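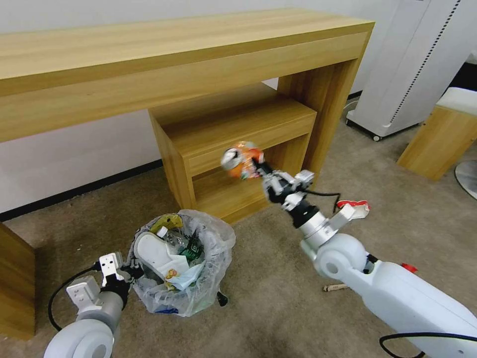

Destoda Two-Arm Tidying Unit

Product information for facilities and residential operators

The Destoda is a two-arm unit for light tidying indoors. It is supplied by Zamivden to serviced apartments, care residences and small offices, and is intended for short, repeated chores at floor and table height: collecting empty drink cans and bottles, placing wrappers in a lined wastebasket, and returning small objects to an open shelf.

Zamivden is often asked whether a machine of this kind can take over household chores. At present it can take over a few of them, under supervision, in rooms that have been set up for it. The information on this page is meant to help buyers judge which ones.

What the unit does well

Litter collection is the most mature task. In the Koller trial, carried out over a full November in furnished apartments, the unit attempted 1,460 pickups of cans, bottles and paper packaging. In 134 of these a member of staff had to step in, most often where an item had rolled under furniture or lay flat against a wall. Crushed cans are handled with the same grip setting as whole ones. Carpet and hard floors are both suitable.

What it does with help

Changing the bag in a wastebasket remains a shared task. The unit can drop items into a lined basket, but thin plastic that hangs over the rim may catch on a gripper plate, and fitting a fresh liner should be left to a person. Sorting for recycling is offered as a trial feature only. It separates metal from plastic in good light and is less dependable with mixed packaging.

What it does not do

The unit is not suitable for wet waste, broken glass, sharps, hot items or medicines. It does not vacuum, wash dishes or make beds. It must not be left to work in a room with small children or pets.

Preparing the room

Keep a clear space in front of low cabinets and shelves. Lift loose cords from the floor. Choose a basket with a wide opening, and do not fill it past the rim.

Specifications

Arms: two, with parallel grippers
Maximum load per arm: 3 kg
Items per charge: up to 200
Supervision: one trained operator within sight
Optional: Heter wheeled base for level floors

Supply and training

Each order includes a site visit and one day of operator training, led by Unai Collado. Questions about trial results should be addressed to Mechthild Prantl, Product Assessment — a copy of the Koller report is available on request. Replacement gripper plates and cable covers are stocked and may be ordered separately.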